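Sensorik und Ausschank, Handout zur zweiten Sitzung
Thema: Eingießen aus der Dose, Blindverkostung mit farbigen Bechern
Kursleitung: Mareike Meinecke

Ihr Lieben, letztes Mal sind wir ja beim Wasser hängen geblieben (meine Schuld, ich rede zu gern über Wasser), deshalb kommt jetzt alles zum Thema Cola auf einen Schlag. Wer gefehlt hat: bitte den Abschnitt zur Becherordnung zuerst lesen, den brauchen wir am Prüfungstag.

1. Warum farbige Becher?

Bei einer dunklen Limo verrät die Farbe im durchsichtigen Glas schon ziemlich viel, zum Beispiel, wie stark sie mit Eis verdünnt ist. Im blickdichten Becher sieht man das nur noch von oben, und wer brav die Augen schließt, gar nicht mehr. Dafür holen wir uns ein neues Problem ins Haus: Die Becherfarbe redet mit! Aus Grün schmeckt für viele alles nach Limette, aus Rosa wird es angeblich süßer. Das üben wir absichtlich. Grün, Hellblau, Rosa, immer in dieser Reihenfolge von links nach rechts, aus der Sicht der Person, die ausschenkt. Ich schreibe das so pingelig hin, weil Lutz Schwerdtfeger und ich im Januar einen ganzen Nachmittag lang aneinander vorbei protokolliert haben. Er saß mir gegenüber.

Die drei stehen hinten auf dem Tisch, der blaue darf ein Stückchen vorrücken. 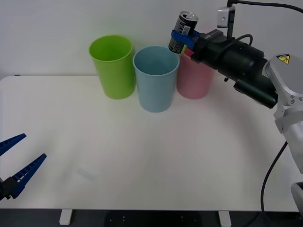 Muss es unbedingt Plastik sein?
Für unsere Übung passt Kunststoff gut, weil er leicht ist, beim Umfallen nicht zerbricht und in kräftigen Farben zu haben ist. In der Gastronomie würdet ihr für eine echte Verkostung neutrale Gläser nehmen, alle gleich groß und ohne Aufdruck.

2. Der Tisch

Weißer Tisch, weiße Wand, fertig. Ich weiß, dass das ein bisschen nach Zahnarzt aussieht, aber jede bunte Tischdecke mischt sich in den Farbeindruck ein. Die Dose kommt nach rechts, mit Abstand zu den Bechern, damit ihr beim Greifen nicht mit dem Ärmel durch die ganze Reihe fegt. Linkshänder stellen die Dose nach links, die Becherreihe bleibt aber, wie sie ist!

Noch ein Wort zum Abstand zwischen den Bechern. Eng beieinander sieht nett aus, macht aber Ärger, wenn es spritzt, und Kohlensäure spritzt gern. Eine Daumenbreite Luft reicht völlig. Die Reihe muss auch nicht mit dem Lineal gezogen sein, leicht schräg versetzt komme ich persönlich sogar besser an den mittleren Becher heran.

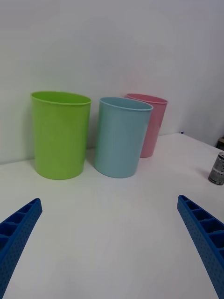 3. Die Dose

Bitte vor dem Öffnen anschauen, das vergessen fast alle. Was steht drauf, ist Zucker drin oder Süßstoff, ist Koffein drin, ist sie verbeult? Bei den Zero-Sorten schmeckt ihr oft einen Nachklang hinten auf der Zunge, der erst ein paar Sekunden später kommt. Schreibt ihn getrennt vom ersten Eindruck auf, sonst geht er im Bogen unter.

Beim Öffnen: Dose abstellen, eine Hand an den Körper, Lasche hoch, Lasche zurück. Danach bleibt die Lasche dran. Wer sie abdreht und in die Dose fallen lässt, spült heute ab (die Regel stammt von mir, Beschwerden ebenfalls an mich). Dann kurz stehen lassen, ich zähle innerlich bis 20.
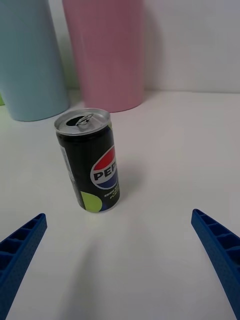 In dieser kleinen Pause habt ihr Zeit für den Kopf eures Bogens: Name, Sorte, Uhrzeit, Reihenfolge der Becher. Die Sorte tragt ihr bitte genau ein. „Cola“ ist keine Sorte, und mit „Pepsi“ allein kann ich hinterher auch nichts anfangen, da gehört die Geschmacksrichtung dazu, wenn es eine gibt. Wer Probe ist und wer ausschenkt, wird vorher ausgemacht, die Probe dreht sich so lange um.

4. Eingießen

Mein Lieblingsteil! Die Dose am unteren Drittel zu halten fühlt sich elegant an, kippelt aber, also bitte ungefähr in der Mitte fassen und nicht drücken. Eine offene Dose gibt sofort nach, und dann habt ihr den ersten Schluck auf dem Handrücken. Die Öffnung zeigt zum Becher, über den Rand führen, erst dann neigen. Langsam anfangen, ein dünner Strahl gegen die Innenwand macht weniger Schaum als einer mitten auf den Boden. Zum Becherwechsel wieder aufrichten, hinüber, neu ansetzen.

Wir fangen mit dem mittleren Becher an, dann Grün, dann Rosa. So steht die Probe, die am längsten ausgast, nicht immer außen, und ihr könnt später vergleichen, ob ihr den Unterschied im Prickeln merkt. Füllhöhe: 2 Fingerbreit. Mehr braucht kein Mensch für einen Probeschluck, und beim Kippen schwappt nichts.

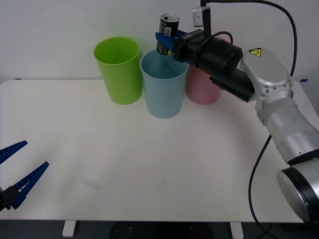 5. Verkosten und aufschreiben

Erst riechen, dann ein kleiner Schluck, dann Wasser. Zwischen zwei Bechern warten wir 45 Sekunden, gern auch länger, wenn jemand noch schreibt. Auf dem Bogen gibt es eine Skala bis 5 für Süße, Säure, Prickeln und Nachklang. Bitte keine halben Punkte, Lutz muss das alles abtippen.

Und keine Angst davor, dass ihr dreimal dasselbe Getränk dreimal verschieden bewertet. Genau darüber wollen wir reden. Wer beim grünen Becher „fruchtig“ geschrieben hat, streicht es bitte hinterher nicht heimlich durch!

Zum nächsten Mal: Bogen vollständig ausfüllen, Abschnitt 4 zu Hause einmal mit Sprudelwasser üben, Küchentuch mitbringen.

Weitere Handouts
Sitzung 1: Wasser, still und sprudelnd
Sitzung 3: Säfte verdünnen
Bewertungsbogen zum Ausdrucken
Becher und Gläser richtig spülen

Kontakt: Mareike Meinecke, Kursbüro Stenska | © Stenska | Nach oben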